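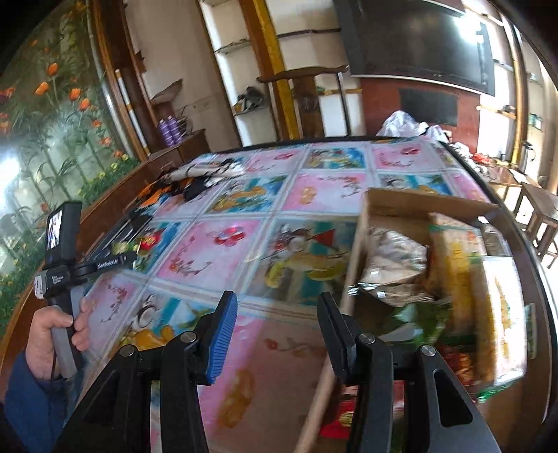 The Furkville evening bulletin ran to 22 minutes when Hanne Gunnlaugsson took over the desk, and to 18 when she was asked to cut it. The remaining 4 were sold. She kept a log of what went out in the time that was left, with the running order in one column and the seconds in the other, and by August the log filled most of a ring binder.

Sille Ravn read the bulletin. Kirsty Cartwright produced it. The owner was a company called Galtell, which held 40 stations and wrote to all of them on the same paper. Its letters arrived before noon and dealt with tone. The word "strike" was to be replaced by "stoppage". The word "stoppage" was later to be replaced by "delay".

"Delay to what?" said Sille.

"It doesn't say," said Kirsty.

The matter in hand was the Cedside plant, where 3000 people had stopped work. Galtell's letter allowed the story one mention, after the weather. Hanne placed it second. She entered this in the log at 5.40 p.m. and initialled the entry.

At 5.52 the telephone rang. It was Brynhildur Hjaltested, who managed the region from an office on the coast and did not usually ring before transmission.

"I have your running order here," she said. "Item two."

"Yes."

"Is it correct?"

"It's accurate," said Hanne. "It has two sources and the union's figure matches the company's."

"I meant its position."

Hanne said that its position was second. There was a pause on the line, long enough for the studio clock to move on a minute, and then Brynhildur asked who else had seen the order. Hanne read out the distribution list, which had 8 names on it, including Brynhildur's own.
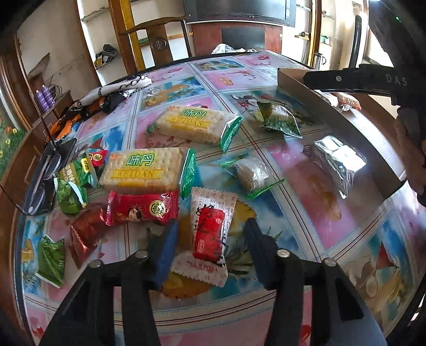 Kirsty's mother had worked in news before her, at a paper called the Mikkelsen, and held that an editor should never take a decision on an empty stomach. On the bulletin this rule was observed loosely. At her mother's house, where the important conversations took place, it was observed at a big table under a shiny cloth printed with fruit and flowers in pink and blue panels, and there would be a sweet on it in a cream wrapper with a red middle and black lettering. Kirsty thought of the table now, with the line still open and Hanne holding the receiver away from her ear.

"Leave it at two," she said.

Hanne told Brynhildur that it was staying at two. Brynhildur said that she would have to record the call. Hanne said that she had already done so, and gave the time.

The bulletin went out at six. Sille read item two in 35 seconds – five under – and used the word "strike" three times. The spare seconds went to the weather, which was unchanged.

The letter came the next morning, addressed to the desk and signed by Kendra Caron, a name none of them had seen before. It made no reference to Cedside. It said that the bulletin would be reduced to 14 minutes and asked for a revised running order by noon.

Hanne punched two holes in it and put it in the binder. Then she ruled a fresh page, wrote "Cedside" on the first line and began on the seconds.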